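FOR IMMEDIATE RELEASE

Jesia Brings Back the Small Teacup with Its New Cream Tea Set

CABRERA - Tableware maker Jesia will open orders this November for the Sekero tea set, a cream-colored teapot with small cups and matching saucers, made for people who like to pour a little, sit a while and pour again.

The set began with a complaint. Remedios Panganiban, who leads design at Jesia, kept hearing from customers that their big mugs went cold before they got to the bottom. She went back to the cups her grandmother used and started drawing.

"I wanted a cup you finish while the tea is still good," Panganiban said. "Then you get the fun of the second one! We went through 96 sketches of that pot and I think I liked something in every one of them."

The teapot is smooth and round all over, with no pattern and no raised trim. The cups follow the same idea, each with a little loop handle and a saucer wide enough to hold a spoon and a cookie.
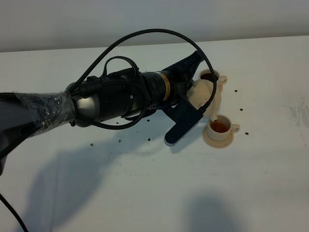
Reddish-brown tea goes from the Sekero pot into one of its small cups.

Color took longer than shape. The team at Jesia's Pekance studio tried a bright white first and found it a bit chilly next to black tea. The cream they settled on is warm and quiet, and it lets a strong red tea show its color right up to the rim. Wilfredo Calimlim, who runs the glaze room, mixed nearly 70 test batches over the winter and kept the tiles lined up on his windowsill so he could look at them in morning light.

"Cream sounds like one color until you have to pick one," Calimlim said. "I'm really happy with where we landed. Green tea looks lovely in it too, and so does plain hot water with lemon, which is what I drink."
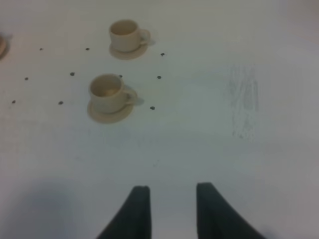
The saucers are sold with the cups and also on their own. Jesia added that option after early buyers at the Cabrera shop asked for extras to use as small plates for jam, olives or a slice of cake. Handles were kept simple so that a cup is easy to pick up with either hand.

The first run is 300 sets. Each box holds the pot, 2 cups and 2 saucers, and more cups can be added to any order. Shoppers can try the set at the Cabrera store, where the tea table opens at 10 a.m. and Trinidad Estrella will be pouring a different black tea each week of the month.

Stores and cafes that would like to carry the set may ask for a sample box through the Pekance studio.

Press contact: Charalambos Galanis, Jesia, Pekance studio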